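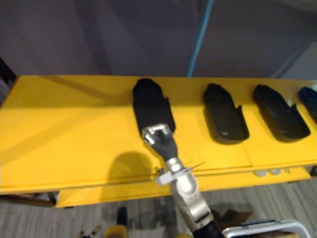
How Padding Protects Things

Padding is all around us. It is found inside bicycle helmets, in the knees of gardening trousers, in cases for musical instruments and in the boxes used to send parcels. Its main job is to make a knock less harmful.

What happens in a knock?

When a moving object hits something hard, it stops very quickly. A sudden stop produces a large force, and a large force can crack a plate or bruise a knee. Padding squashes when it is hit. The object takes a little longer to stop, so the force is smaller.

Padding also spreads the force over a wider area. Press a pencil point gently into a cushion, then press with your whole hand. The pencil makes a deep dent, but your hand sinks in only a little way.

What is inside?

Many pads are filled with foam, a material full of tiny bubbles of air. Some foams are soft and spring back at once. Others are firm and return to their shape slowly. Older pads were often stuffed with wool, straw or horsehair.

Padding can wear out. Foam that has been squashed many times may stay flat - and flat foam gives much less protection. A cycle helmet that has had a hard knock should be replaced, even if it looks undamaged.

Try it yourself

Ask an adult to help. You will need a marble, a tray of modelling clay, a ruler and a folded tea towel.

1. Hold the marble 30 cm above the clay and let it drop. Look at the dent.
2. Smooth the clay and lay the towel over it.
3. Drop the marble from the same height, then lift the towel.
4. Repeat both drops from 80 cm. Write down what you notice.

Words to know

Force: a push or a pull.
Foam: a material containing many small bubbles.
Absorb: to take in or soak up.

Text by Khrystyna-Mariia Lytvynenko. Checked by Malachy Geraghty.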